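# Unit 4 – Sorting Cell, Teleoperated Episodes

Course handout, Simcombe Manipulation Lab. Read before your first bench slot in February. Bring the printed run sheet.
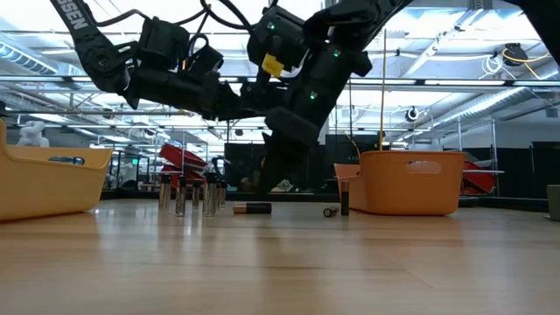
The unit has two deliverables: a set of recorded episodes and a short written analysis of them. The episodes count for more of the grade than the analysis, and a clean analysis of badly recorded episodes will not pass.

## 4.1 Task definition

The task is pick and place of loose cylindrical cells from a tabletop into a bin. One episode is one cell, from the arm at its home pose to the arm back at its home pose. The cell has to end up inside the target bin. A cell balanced on the rim is a failure, and so is a cell that goes into the bin after touching the operator's hand.

Start poses fall into three classes:

| Code | Start pose | Typical approach |
|---|---|---|
| U | Upright, at least one finger width clear of its neighbors | Straight down, fingers either side |
| C | Upright in a cluster | Straight down, wrist turned to find a gap |
| L | Lying on its side | Straight down, fingers across the short axis |

Log the code before you move the arm. If a cell in class U is knocked over during the approach, the episode keeps code U and you write "tip" in the notes column. Do not restart it.

Class L has a subcase, L-r, for a cell free to roll toward a table edge. Use a slower descent and close the fingers before the palm has settled. Students who learned on the Natico trainer arm tend to close late.

## 4.2 Workspace and approach

All motions are planned in the table frame. Z is up, the origin is the marked corner, and units are millimeters. Convert before you submit anything; the grading script does not.

Approach each cell from directly above, with the gripper axis within five degrees of vertical. Oblique approaches work on single cells and fail on clusters, where the outer finger meets a neighbor first. The transfer height must clear the rim of the taller bin plus the full length of the cell being carried. Compute this from your own measurements. Do not copy the number off last year's whiteboard photo.

Release inside the bin, below the rim. Dropping from transfer height shortens the episode by a second or so and damages the sleeves.

## 4.3 Handling rules

Only discharged cells are used in this unit. Even so:

- Inspect the sleeve before each session. A torn sleeve goes in the reject tub, not back on the table.
- Never let the fingers bridge both terminals of a cell.
- Grip force stays at or under setting 3. Setting 4 dents the can.
- Hands stay off the table while the drives are enabled. To reposition a cell, disable, reach in, clear, enable.
- Any cell that is warm to the touch ends the session. Tell the bench supervisor.

## 4.4 Quotas and file names

Each pair records 52 accepted episodes. At least 19 of them must be class C, the class where last year's policies did worst. The remainder can be split as you like between U and L.

Files follow `pair_class_index`, all lower case, index padded to three digits. The Mogensen logger fills in the index by itself and will reuse a number if you delete a file from the middle of a run. Mark bad episodes as rejected and leave them in place.

Last year's combined set stood at 1,886 accepted episodes against a target of 2,000. The shortfall was mostly episodes thrown out for missing class codes – see 4.1 again if that part was skimmed.

## 4.5 Analysis

Three pages at most, plots included. Report the success rate by class, the median episode time by class, and one failure mode examined in detail. For the failure mode, give the episode index, the time at which the error became unrecoverable, and the joint or finger state at that time. "The gripper slipped" is a result. The question is what the finger gap and the commanded force were when it did.

Compare your times with the scripted baseline from Unit 3. The baseline ignores clusters, so restrict that comparison to U and L. If you used the Terlow smoothing filter on the joint traces, state the window length. Filtered and raw times are not comparable and must not share a plot.

## 4.6 Contacts

Bench bookings and logger faults: Tavion Yazzie. Grading questions and late requests: Wanda Nguyen-Tran, office hours from 3:30 p.m. Please don't send episode files by email – the mail server drops them without notice. Put them in the pair folder and send the path.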